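Setik Data Collection, Plasville site
Station inspection checklist — two-arm sorting cell (Cheon bench)
Form used before the first demonstration of a shift and after any change to the arms, rail, cameras or task.
Shift: November, morning start, 7:40
Task loaded: Dandodeo strand sort, by colour, into containers
Demonstrations on file for this task at start of shift: 306

Marks: OK = passes. C = passes with comment. F = fix before recording. NA = does not apply.

Section A. Area and people

A1. Walkway behind the operator seat clear. OK
A2. Emergency stop within reach of the operator when seated. OK
A3. Emergency stop pressed and released, both arms lose and regain drive. OK
A4. Second stop button, enclosure side, tested the same way. C
Comment: works, but the button is stiff and needs a firm push. Maintenance to grease or replace. Recheck next shift.
A5. Lanyards, loose sleeves and necklaces off. OK
A6. Everyone in the bay knows the arms are live. OK
A7. Safety glasses on for anyone leaning into the enclosure with drive enabled. NA
Comment: leaning in with drive enabled is no longer permitted at this bench. Please take this line off the next version of the form.

Section B. Arms and rail

B1. Base bolts on both arms, witness marks lined up. OK
B2. Rail and rack free of scraps, strands and screws. C
Comment: one strand removed from the rack teeth before power-up. Look along the full length, including under the arm bases.
B3. Joint covers and caps seated. OK
B4. Arms move by hand through their range with drive off, no grinding. OK
B5. Arms hold position when drive is enabled, no visible sag. OK
B6. Speed cap set to 40 per cent for demonstration work. OK
B7. Arm-to-arm stop distance tested at low speed. OK
Comment: do this with the grippers open. With the grippers closed the tips reach a little further in and the result looks better than it is.

Section C. Cables

C1. Purple cables clipped along the links, with slack at the elbow. OK
C2. No cable can reach a joint gap in any recorded pose. OK
C3. Thin wiring tied back above the table. F
Comment: a thin red wire is hanging from the upper part of the left arm and trailing on the table toward the other gripper. It can be picked up as if it were part of the task. Tie back and run C2 again before recording.
C4. Short red wire under the left end of the rail. C
Comment: ends hanging below the mounting hardware. Trace it and either terminate it or label it.
C5. Indicator lights on the rail board lit. OK
C6. Connectors pushed home at the wrist cameras. OK

Section D. Grippers

D1. Fingers open and close fully, no sticking. OK
D2. Fingertips meet evenly. OK
D3. Wear on finger faces and edges. C
Comment: scuffing along the edges and upper rims. Acceptable for soft items. Replace pads at 2000 cycles or when the tips stop holding a single strand, whichever comes first.
D4. No chips or burrs that could cut a strand. OK
D5. Grip force set to the soft-item value. OK

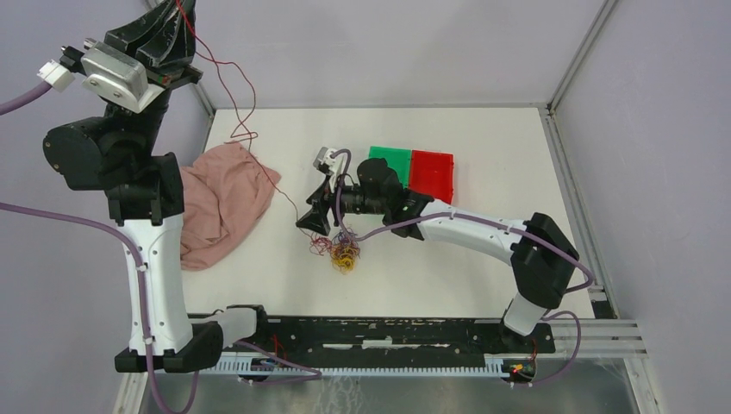
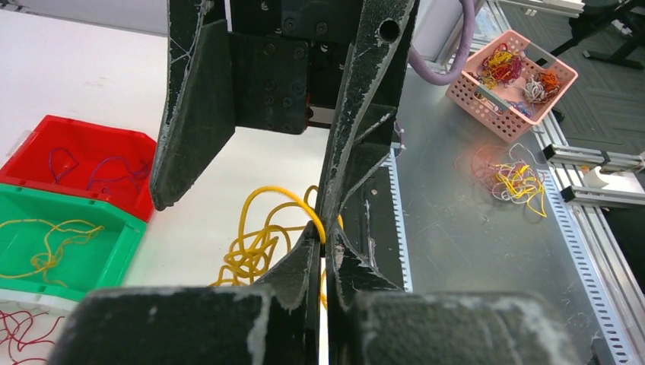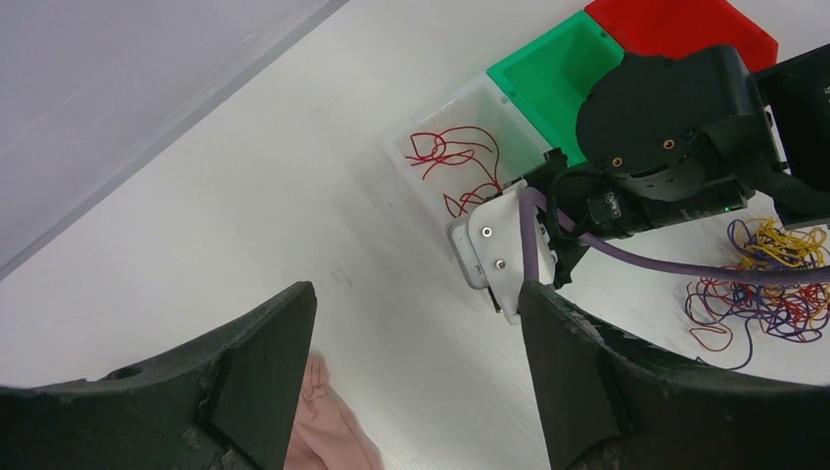

Strand sorting at the bench. First view from the fixed camera, second and third from wrist cameras.

Section E. Table and task items

E1. Containers for the loaded colours in place, rims undamaged. OK
E2. Containers inside the reach of at least one arm. OK
Comment: where two rims overlap, separate them at reset. An arm lifting out of one can drag the other with it.
E3. Mixed pile within reach, no strands over the table edge. C
Comment: pull strays back before each reset. Strands that sit right beside a gripper finger at the start of a demonstration make the opening move hard to label.
E4. Strands checked for knots. C
Comment: small tangles are wanted. Hard knots are not, and a bundle that cannot be pulled apart with two fingers goes in the reject tub.
E5. Tabletop wiped. C
Comment: grey smudges remain on the white surface after wiping. Harmless, leave them. Do not use solvent on this top.
E6. Soft goods from other tasks outside the working area. F
Comment: pink cloth near the left arm. Move before the first recording.
E7. Spare strands stored by basket and topped up. OK

Section F. Cameras and recording

F1. Fixed camera shows the right arm's gripper and the table around it. OK
F2. Wrist cameras show both fingertips with the gripper closed. OK
F3. Wrist camera lenses clean. C
Comment: left one had a fingerprint. Cleaned with the dry cloth from the kit.
F4. All streams start together on the test clip. OK
F5. Test clip played back to the end, no dropped sections. OK
F6. Free space on the recording drive at least 256 GB. OK
F7. Lighting even across the table, blinds down. OK
F8. Task name and colour list entered in the log before the first take. OK
Comment: spell colour names the way the list has them. Last month we had "lilac", "mauve" and "violet" in the log for purple, and all of it had to be corrected by hand.

Section G. During collection

G1. Hands out of the enclosure before drive is enabled, every reset.
G2. Operator calls "resetting" and waits for an answer before anybody reaches in.
G3. If a strand wraps a fingertip twice or more, stop and free it with drive off. Keep the recording and mark it as interrupted.
G4. Dropped strands: finish the demonstration if the strand can still be reached. A recovered drop is a useful example and should be kept.
G5. If the arms touch each other at any speed, stop, log the time and repeat B3, B5 and B7.
G6. Change the starting pile between takes. Shake it out, turn it over, move it a hand's width. Several takes from the same pile are worth little more than one.
G7. Operator break every hour. Takes recorded by a tired operator show it, mostly as hesitation over the container.

Outcome at first inspection: NOT RELEASED — C3 and E6 open.

Actions
C3: tie back the red wire on the left arm, then repeat C2.
E6: move the cloth.
C4: trace the short wire at the next maintenance slot. Does not hold up recording.
A4: grease or replace the side button. Does not hold up recording, provided the operator's own stop has passed A3.
D3: enter the current cycle count on the pad card.

Releasing inspector to initial C3 and E6 separately. A single signature at the foot of the page will be sent back.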